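The Clemby Peg

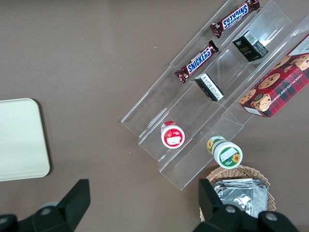

1. Potholm

The token was called Clemby, and it was meant to be worth one dollar. For most of its life it was. I ran the pool at Potholm, where people could swap Clemby for any of the older stable coins, and I wrote the weekly note that said how much of each we held.

In May the note was easy to write. By winter it had only one line that mattered. People were bringing in Clemby and taking everything else out.

I lived over a dry cleaner then. The pipes knocked at night, and I got used to checking the pool whenever they woke me.

2. Nundcombe

The other place you could spend Clemby was Nundcombe, a lending site. It paid 3 percent, then 2, then it put up a notice and paid nothing. I read the notice twice on my phone, standing in the kitchen.

I proposed a cap. Any holder could vote, and the vote stayed open for two days. The largest wallet belonged to Akinola, the fund that had issued Clemby in the first place. It voted no in the last hour.

I wasn't angry. I would have voted the same way with their bags.

3. The note

The price went to 97 cents overnight – still fine, people said – and then to 91. There were 700 wallets in the pool that evening and 200 by morning. The ones that stayed were mostly small. I think a lot of them had forgotten they were there.

I had some Clemby of my own. I could have swapped it before I wrote the note, and I had the page open to do it.

I wrote the note first. I put the real number at the top, posted it, and went down to move my car before the street sweeper came.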